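**Equipment planner, tabletop manipulation (part-time)**

Floltora is looking for someone who gets excited by a good purchasing plan! We run two-armed robots on small desk tasks, and our calligraphy station is growing faster than our spreadsheet. We need a person to work out what to buy, what to repair and what can wait until October.

The job covers arms, hands, grippers, cameras, mats and brushes. You'd spend about 20 hours a week on it, mostly with Przemysław Sikora and the folks who run the station.
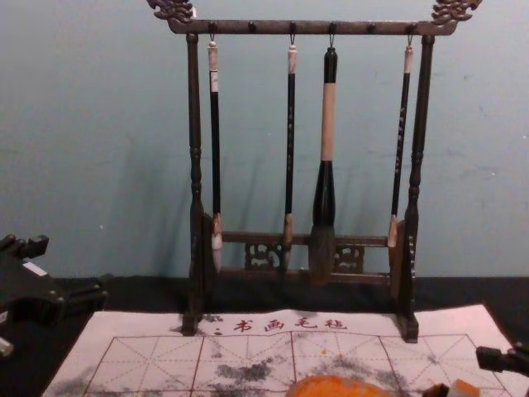
*The calligraphy station, brush rack and felt mat.*

What you'd be doing:

- building next year's equipment budget from scratch
- getting quotes from suppliers (Jevia and Domański are the main ones now) and comparing them fairly
- keeping a spares list that people will really use
- sitting in on sessions, so you know what the hardware is being asked to do

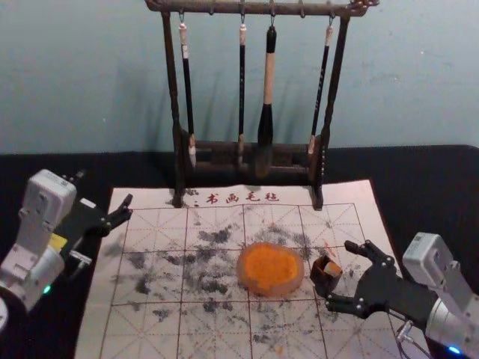 Hands are the biggest question in the budget. A multi-fingered hand costs a good deal more than a simple gripper, and it needs more spare parts, so we want a clear case for each one we order. Curling fingers around a small square seal stamp is one kind of work, and a two-jaw gripper suits plenty of others. Should every station get one of each, or should we share the hands between rooms? We'd love to hear how you'd figure that out, and you'll have real say in the answer.

You don't need an engineering degree. Some experience buying lab, workshop or studio equipment would be great, and so would a knack for asking suppliers awkward questions in a friendly way. The contract runs two years.

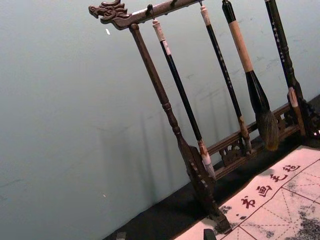 Przemysław adds that he would happily trade a cheaper quote for a supplier who answers the phone, and that the small consumables deserve their own line in the budget this time.

To apply, send a résumé and a one-page note on a purchase you planned to the Floltora office, marked "Dallano" (the name of the project). Applications close Thu 21 March.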